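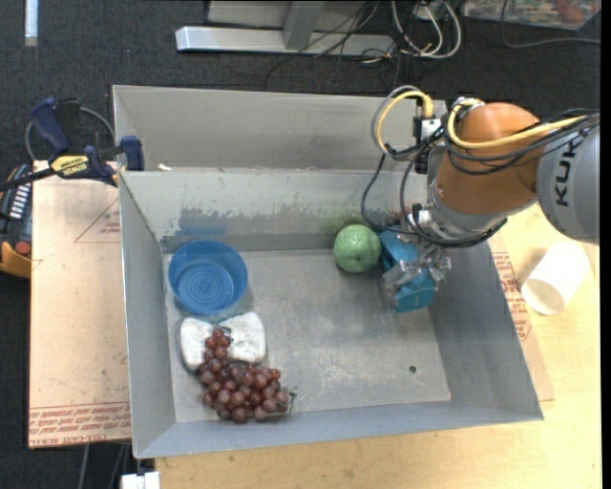
One participant in the Dallstead group objected that a mixed bin is only untidy to the person who did not fill it, and that she could find anything in hers without looking. Several others said much the same in milder terms, and the remark shaped how we coded the sorting task.

Figure 3. Mixed contents in a gray metal bin on a pale wooden tabletop, including a bowl, grapes and a round green fruit.

4.2 Mixed storage and retrieval

The survey reached 255 households, of which 219 returned a complete form. Of these, 140 kept at least one container in the kitchen that held both food and things that were not food. We call this a mixed container. The form did not ask whether the container had been bought for that purpose, and the written comments suggest that most had not.

Two features of the container itself came up often in the comments. The first was wall height. Tall walls let people add items without arranging them, and they also hide small items from anyone standing at the other end of the table. The second was the slope of the walls. In a bin that is wider at the top than at the floor, round items such as fruit tend to settle low, next to whatever was put in first. Respondents who used straight-sided Furnico boxes mentioned this less often, although they complained more about corners.

Bowls were treated in two ways. Some households used a bowl inside the larger container as a divider and kept soft fruit in it. Others dropped the bowl in with everything else and took it out when they needed it. The second habit was more common in the Mulder sample, where kitchens were smaller and counter space was shared.

Grapes were a special case. Respondents knew that they bruise under heavier items, and many wrote that grapes should go in last. In the home visits this rule was often broken when a shopping bag was emptied in one go – the usual practice in the evening. Firm fruit caused less worry and was moved from place to place without comment.

We also asked how people searched. Most began with color and turned to shape only when two items looked alike. This agrees with the earlier Zurnance kitchen study, although that work used open trays and its subjects could see everything at once. With deep bins the first step was often to lift one large item out and set it on the table, where it then stayed until the next meal.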